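Petbridge kitchen firm lets its robot practice on screen before it meets the staff

23/03/2024

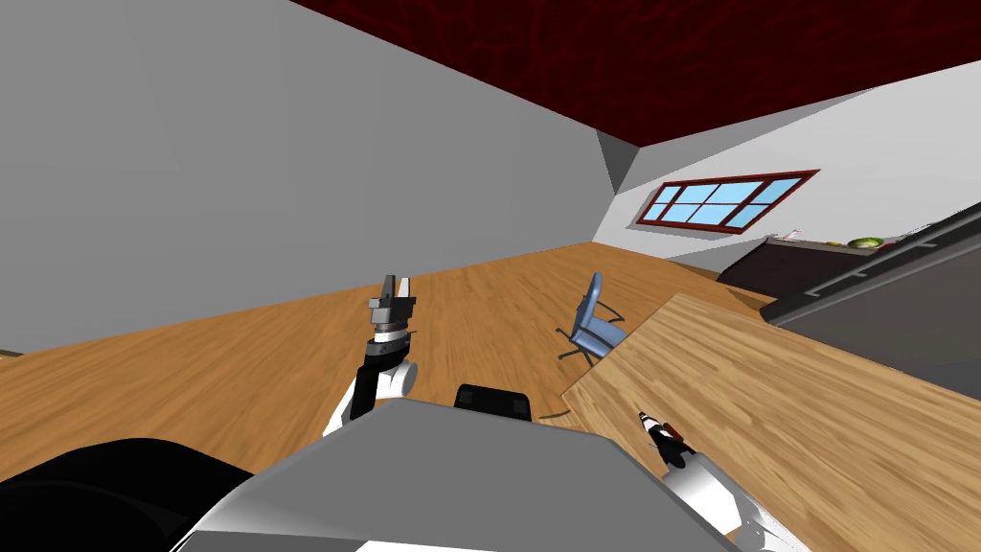 For most of the winter, the newest member of the team at Holmgren has been learning its job inside a computer, and the people who will share a room with it have been invited to look over its shoulder. The company, which prepares and packs meals for schools and care homes from its building on the edge of Petbridge, plans to bring in a two-armed robot to help with clearing and wiping down in the staff kitchens and meeting rooms, and it decided early on that the machine should make its first few hundred mistakes where they couldn't cost anyone a coffee mug.

So the practice happens in simulated rooms, with a table, a chair, a counter and a bowl or two, and with colors nobody would choose for a real office. The software changes the rooms from one run to the next, and the robot has to work out all over again where the furniture is and how far its arms can reach. Holmgren says the system went through 393 practice rooms before the staff were asked what they thought of it, and the staff, as you might expect in a place where people have worked side by side for a good many years, thought quite a lot.

The company employs 281 people in Petbridge, and only a small part of them look after the shared rooms. Those are the jobs that will change the most. Under the plan agreed this month, 4 cleaners who now spend their early mornings stacking bowls and wiping tables will move to a later start, and will split their time between supervising the robot and looking after the parts of the building it can't manage, such as the stairs and the old cold store. Their pay and hours stay the same, and the company has put that in writing.

The later start has been the most popular part of the whole business. One of the cleaners said she has been getting up at half past three for eleven years and would happily shake the robot by the gripper if it meant seeing her grandchildren at breakfast. A colleague was less sure. He likes the quiet of the building before everyone else comes in – he has a radio and his own way of doing things – and he wonders whether keeping an eye on a machine will feel like work in the same way.

Both of them have spent afternoons with the practice runs, and some of their advice has found its way in. They pointed out that chairs are almost never pushed in properly at the end of a shift, and that people leave charging cables trailing off tables and across the floor. The engineers have since added more of both. The cleaners also asked for a rule that the robot stops moving its arms whenever someone sits down at the table it is working on, and that rule will be in place from the first day.

Holmgren's sister site at Erthorpe will be watching closely. It is the larger of the two, with 728 employees, and staff there have already asked to see how things go in Petbridge before any decision is made about their own building. A group from Erthorpe is due to visit once the robot has settled in.

The trial with the real machine is set to begin in September in the second-floor kitchen, which was picked for its wide doorway and for being next to the cleaners' own break room. It will run in the afternoons at first, when there is always somebody around. Employees who would like to see the practice runs for themselves can still put their names down on the sheet outside the canteen, and the cleaners have offered to do the explaining.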